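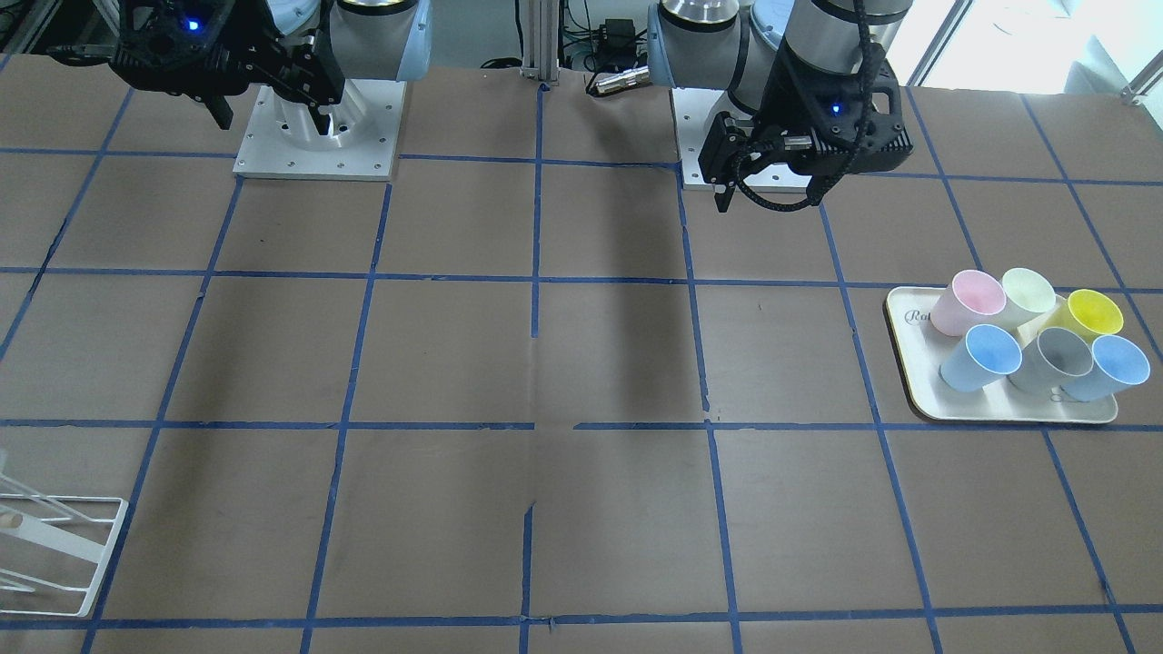 Hi all, finally got a whole evening on the two-arm table in the shop and I have opinions! I redid the grid first, blue tape on the brown top, and yes Leidy, I know a couple of the strips in the middle have little gaps and torn ends where they meet, I ran out of patience before I ran out of tape. The squares came out close enough to equal that I can say "put it two over and one up" and get the tray back to more or less the same spot, which was the whole idea. The practice job at the moment is cups from the cream tray on the right over to the white wire dish rack on the left. Plastic ones, pink, green, yellow, gray and the light blue, and I have them bunched up close with the rims overlapping, which I'm now thinking was mean of me. More on that further down.

On 10/31/23, Leidy Usuga wrote:
> Did anybody ever decide about the base plates? I remember we
> were going to shim the right one and then somebody said leave
> it alone. Also I still think the cable on the left arm is going
> to snag on something. It loops down right next to the gripper
> and when the wrist turns all the way I don't love it.
>
> And can we PLEASE settle who does what with the two arms.
> If both of them can reach the middle, sooner or later both of
> them will. I'd rather have a boring rule than a dent.
>
> Leidy

OK, taking these in order.

Base plates: I left them alone. Both are bolted down at the back edge and I put the long level across them, and whatever was off in January isn't off now, or it's off by less than I can see. If somebody wants to get the shims out again go ahead, they're in the coffee can by the drill press, but please write down what you did this time.

The cable: you're right, I don't love it either. It's the braided one, so it slides better than the old rubbery one did, but there's still a loop hanging along the side of the gripper. I'm going to try a hook-and-loop strap up high on the arm and leave enough slack for one full wrist turn. No zip ties. I had to cut three of those off last time and nicked the jacket on one, and I'm still mad at myself.

Who does what: how about this for a boring rule. The left arm owns everything from the aluminum post over to the tray side, the right arm owns the rack side, and the one column of squares straight in front of the post is the handoff zone. Only one arm in there at a time, and the other one has to be parked up before it's allowed to close the gripper on anything. I put that in the Ilard config as a hard limit and it's so much calmer to stand next to now. It does make everything slower (a full tray takes forever), but I don't care about speed yet and I don't think we should until the drops go down.

Speaking of which. I went through the log and we're at 2,398 grip attempts since the new fingers went on, and 969 of those are marked as misses. That sounds awful, but a lot of them are from the first stretch when the fingers were closing way too early. I think some 2,000 attempts is where Hortensia said the pads would start to wear, and I can feel it on mine, they've gone kind of shiny. Hortensia, do you still have that sheet of the grippy stuff from the Trevwood order? I only need enough for one set.

Back to the cups. They taper, so if the fingers come in low they squeeze the cup up and out, and if they come in high they catch the rim of the neighbor and drag that one along too. I've been having it go for one wall, a finger inside and a finger outside, and that works great on a cup with some room around it. In a bunch, no. So either we spread them out on the tray (cheating a little, but fine for now) or I teach it to nudge the outside one away from the group first. I'd like to try the nudge. Arango's old script has a push move in it that I could probably steal, if anyone can find the version that didn't depend on his laptop.

One more thing, the light. The window is behind the left arm, and the arm throws a long dark shadow right down the tabletop a bit right of center. Wherever that shadow lands, the tape lines read differently and I don't trust the square finder one bit. Could we hang a sheet or a roller shade? I have an old shade from the Matthorpe house that might fit, but I need somebody to measure the opening, I keep forgetting. Width inside the trim please, not outside.

I'll be in again later in the week if anyone wants to mess with the push move with me, bring snacks!

Print this message
E-mail this message to a friend

Recent messages on this list
Re: base plates, shim or no shim?
Finger pads, second batch
Ilard config: where do the limits live?
Who has the 2 mm hex key
Re: Re: Arango's push script
Window shade measurements

This site uses cookies to remember your list settings. By continuing to browse the archive you agree to their use. OK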